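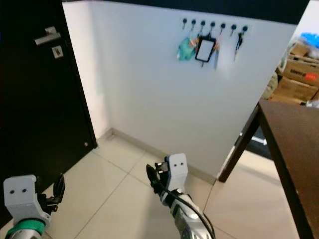
The Salt Ledger (novel)

The Salt Ledger is a novel by Kalliopi Tsoukalas, first issued by Kouris in two volumes and later reprinted in one. It is set in the harbor town of Grellelero and follows three generations of a family of salt merchants. The current edition has 69 chapters and includes a foreword by Eirini Gavalas.

Plot

The story begins with the death of Anton Vell, owner of the largest salt warehouse in Grellelero. His daughter Irena inherits the business and finds that the account book for the last year of his life has been altered. Her search for the missing entries takes her inland to Cammont, where her father's former partner lives under another name. The second volume moves forward to Irena's grandson, who sells the warehouse and finds the original pages sewn into the lining of a coat.

Characters

Irena Vell: The main character and the narrator of the first volume.
Tomas Orr: Former partner of Anton Vell. He appears in chapters 12 through 31.
Luka Vell: Grandson of Irena and narrator of the second volume.

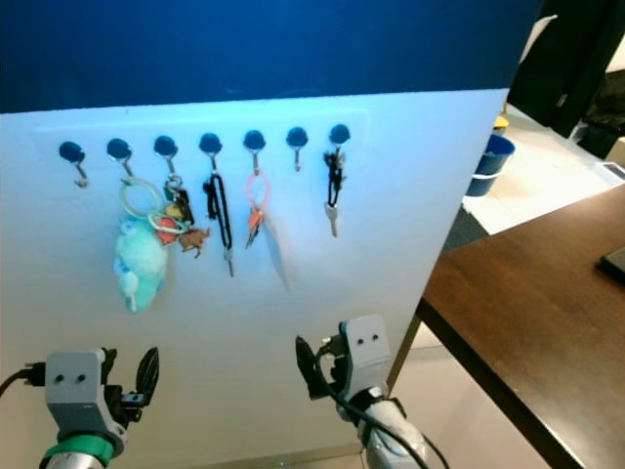 Who narrates the second volume?

Luka Vell narrates the second volume, apart from the final chapter, which is made up of letters written by Irena.

Themes

Critical writing on the novel has dealt mainly with debt and inheritance. Magdalini Moschos reads the altered account book as a record of family shame, and connects it to the town's silence about the warehouse fire. Bereket Birhane places more weight on the change of narrator, arguing that Luka repeats his grandmother's errors in judgment without knowing of them.

Publication history

The first printing consisted of 2407 copies. A second printing of 3680 copies corrected the numbering of the later chapters, which had skipped from 40 to 42. An abridged school edition of 137 pages, prepared by Erick Mfinanga, was published by Jastari and leaves out the Cammont chapters. References to page numbers in older study guides generally follow the first printing.

See also

List of characters in The Salt Ledger
Kalliopi Tsoukalas bibliography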